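Anderside Home Forum > Kitchens > Small kitchens

Toaster oven and everything else on one counter, how do you arrange it?

trakiris_k
Posted April 11, 2007
Hello to all. I moved in February to a flat in Brincombe and the kitchen has one marble counter for everything. Toaster oven, mug, cup, jars, pot, cereal, all live on it. I also want to have my wooden tray out, as I prepare breakfast on it. The second matter is a black handle with a round knob on a short stem. I would like to know where other people keep such a thing, because in a drawer it catches on all the other pieces.
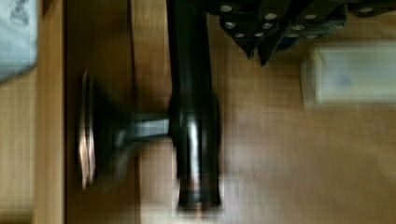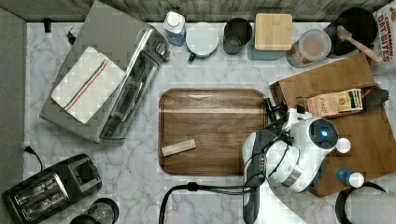 The black handle with its knob is in the first one, the counter with the tray in the second.

I have 2 drawers and they are both full. Please tell me what you would move first.

plumjar
The cereal. A box that size can go in any cupboard, or on top of one. Then you can push the jars along the wall and the back row gets looser.

I like the teal canister with the bamboo lid, by the way. Mine is the same kind of idea but in cream and it shows every fingerprint.

ovenmitt6
I would start with the towel. Please do not keep a towel on top of a toaster oven! I know it looks nice there with the stripes, but the top of mine gets very hot and I scorched a good one that way. Put up a hook.

trakiris_k
Thank you, I did not think about this. I always take it away before I use the oven, but one day I will forget it. The hook I can do. The back wall is old wood planks, so is a screw all right there, or will it split?

ovenmitt6
Drill a small hole first and go slowly. Old planks split if you force them.

Ayala
I do not agree about the cereal. If you eat it each morning it should stay where your hand is. I would move the tray. It takes the middle of the counter, and that is the only place where you could chop something. Stand it on its side against the wall and take it down when you need it.

plumjar
But she said she prepares breakfast on it. A tray standing on its side is a tray that falls in the sink, ask me how I know.

Ayala
Mine has stood on its side for 5 years and it did not fall. It depends how deep the counter is. Also marble is cold and hard, so a tray that lies flat does protect it a little, I will give you this.

trakiris_k
I measured, and if the toaster oven goes straight against the wall I win up to 20 cm in front. Now it stands at an angle because I open the door from the side where I stand. So maybe the tray can stay. I will try it for a week.

nettlebed
For the handle with the knob: is it chrome or steel on the stem? If it is chrome, keep it away from the other metal pieces. I roll my awkward things in a dish cloth and put them at the back of the drawer. It is not elegant but nothing gets scratched.

trakiris_k
I am not sure what metal it is, it is silver-gray. I will take the dish cloth idea. The spatula I leave on the pot, please do not ask me to move it also.

ovenmitt6
Spatula can stay. Towel goes.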